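Leave Their Spelling Alone
by Athina Moschos
June 2022

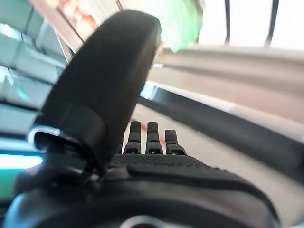
A black robotic hand, seen from behind the wrist.

I spent most of this past February mad at a stranger on the internet, and I'd like to get an essay out of it.

The stranger had "fixed" my great-grandmother. I log into Flirnov (that's the tree program my cousins and I all use, the one with the green leaves) and there's a cheerful message telling me my record has been improved. I click. My great-grandmother, who I had entered as Katrine Olesdatter, born at Brurkolwood, is now Catherine Olson, born in Westum. Same birth year, same husband, same children in the same order. The note attached to the change was one word long. It said "standardized."

Well!

Let me explain what got lost there. Brurkolwood was a scatter of farms, with a church and a creek, and it got folded into Westum when she was already a grown woman with kids of her own. She never lived in Westum. If you go looking for her baptism in the Westum church books you will not find it, and I can tell you so with some bitterness, having gone through them as a beginner with a bad photocopy and a magnifier from the drugstore. She's in the Brurkolwood book, page 166, in brown ink, as Katrine. The person who standardized her has made it so the next cousin who comes along will go to the wrong book and look for the wrong name. They'll come up with nothing and they'll figure the record burned. Everybody always figures the record burned.

So my opinion, and I hold it pretty strongly, is that we should write down what the paper says. All of it, the way it says it, misspellings and all. And then, in a separate spot, clearly marked as us talking, we can put down what we think it means.

I know this is old advice. Anybody who has sat through a beginner class at a library has heard it. But I don't see people doing it, and I think the programs we use are making it worse every year, and I want to complain about both.

Start with the people. I do get the urge. You've got the same man in a stack of records and he is Anders, Andrew, Andreas, Andy and in one terrible case "Audrey," and it looks messy. You want the page to look nice when you print it for the reunion. You want a name for the top of the chart. That's fine, put a name on the top of the chart! My own rule is to use whatever the person signed with, if I have a signature, and the earliest record if I don't. Other people use the name on the gravestone. I have a friend who uses whatever the family called them, so her chart has a Tootie on it. I don't care. Pick something.

What I care about is the layer underneath. When you type up the census, type up the census. If the man with the pen wrote Audrey, your transcription says Audrey, even though it's a bearded farmer with a wife and a team of horses. Put your note after it. The next person can see the reading and see the guess and decide if you were right.

And sometimes you weren't right, is the thing. I've been wrong so many times. For years I had a boy in my tree named Lars who died small. I had him from a county death register, and the register said "Lara," and I thought, oh, sloppy clerk, there's no Lara in this family, that's Lars. I typed Lars. I didn't keep Lara anywhere. Then a second cousin sent me pictures of the pages at the front of a family Bible, and there she was, a little girl, Lara, with her birthday and everything. I had turned her into a boy with one keystroke and then I'd looked at my own typing for years and taken it as proof. I even had a theory about who he was named for. I'm still embarrassed about the theory.

If I'd typed what was there I would have had the answer in front of me the whole time.

Places are worse than names, in my experience, and here I do blame the software. You start typing a place and a little menu drops down with what it thinks you mean. It's very sure of itself. It has modern places in it, with modern counties, and if you don't pick one you get a little yellow triangle next to your ancestor like she has a medical condition. People hate the triangle. I have watched a perfectly careful woman, someone who keeps her recipes in date order, pick a town from the menu that she knew was wrong, just to make the triangle go away. She said she'd remember.

She will not remember. I don't remember what I did to my own files last winter.

I wrote to Flirnov about this. I got a polite answer saying that standard places help with matching and mapping, and okay, I believe that. I like the map. I'm not against having a standard place sitting in a field somewhere doing its job. But give me another box, same size, right next to it, that says "as written," and let that be the one that prints. There is a box like that now, in fairness. It's 4 clicks down, under a tab called Advanced, and you can't see it on the phone version at all. You tell me how many reunion cousins are going 4 clicks down.

There's another side to this, and my cousin gives it to me every time I get going, so I'll put it in here for her. Her point is that none of this matters if people can't find anything. If every record is typed exactly as some tired clerk spelled it, then a search for Olson misses Olsen, Oleson, Ohlsson and whatever on earth "Wolsen" was supposed to be. She's been indexing burial cards for the Peeters funeral home collection, which is a big donation of old ledgers and cards from back when Peeters did nearly everybody in the county, and she says that if she indexed strictly by what's on the card, families would walk right past their own people.

She's right about the problem. I just don't think it means what she thinks it means. Searching is a thing the computer can do. It can be taught that Olsen and Olson are neighbors, and most of the decent sites have been doing that for a long time. What the computer can't do is tell you what was on the card after somebody has typed over it. If you keep the original you can always make a tidy version later. You can't go backward from the tidy one, unless you've got the card, and cards get wet, and people retire, and collections go in boxes to another building with a different set of hours.

(She and I have agreed to stop discussing it at dinner.)

I also want to say something about manners, which maybe sounds silly. Those spellings came out of somebody's mouth and into somebody else's ear. When the census taker wrote "Yeppa" for my great-great-uncle Jeppe, that's as close as I'm ever going to get to hearing his name said out loud in that kitchen. The J was a Y. I had been saying it wrong my whole life, like the peanut butter! My mother's aunt, who was closing in on 90 when I finally thought to ask her, laughed so hard at how I said it she had to put down her cup. And I'd have known if I had looked properly at one line in one census that I'd already "corrected" in my notes.

The same goes for the wrong ages and the wrong birthplaces. People love to tidy those up too. A woman gets six years older between two censuses that are ten years apart, and we all smile and put in the real number and move on. But she said that. Or her husband said it, or the neighbor said it over the fence when nobody came to the door. I want to know that she shaved those years off. I want to know which census it starts in. It starts, in one case in my family, right after a second marriage to a younger man, and I think that's worth having.

Now, I'm not asking for anything fancy. I've read the style guides with the brackets and the Latin, and I admire those people, and I can't keep it up past one household. What I do is pretty low-rent. I've got a notes box for every record. First I type the thing out, line by line, exactly. If I can't read a letter I put a question mark where the letter would be. Then I skip a line and put my initials, and everything after my initials is me. That's the whole system. My initials are the fence. When I change my mind I add underneath and leave the old guess up there looking foolish.

It takes longer, yes. I used to be able to get through a whole township on a rainy weekend and now I get through a few farms. The county recorder charges 50 cents a page for copies and I end up buying the copy more often than I used to, so I can check it at home with good light and no one waiting for the machine. I've made my peace with having a smaller tree. I look at some of the giant ones online, with their thousands and thousands of people all neatly standardized, marching back to Charlemagne, and I wonder how many Laras are in there.

As for my stranger, I did write to her. I drafted it a few ways, and the first couple of drafts were not things I'd want my children to read. The one I sent was nice. I attached the picture of page 166 and told her about Brurkolwood and the creek. She wrote back the next morning. She's descended from Katrine's sister, she's been at this since she got out of the hospital with a bad hip, and she'd changed the name since the program had suggested it and she thought the program had looked it up somewhere. She thought it knew! I've been doing this long enough that I had forgotten a person could think that.

She changed it back herself. Then she asked me what "datter" meant, and we ended up on the phone until my coffee was stone cold, and she has a letter. In Katrine's handwriting, to the sister, with a whole paragraph about a cow. She's going to type it up for me, and I've asked her, please, to leave the spelling alone.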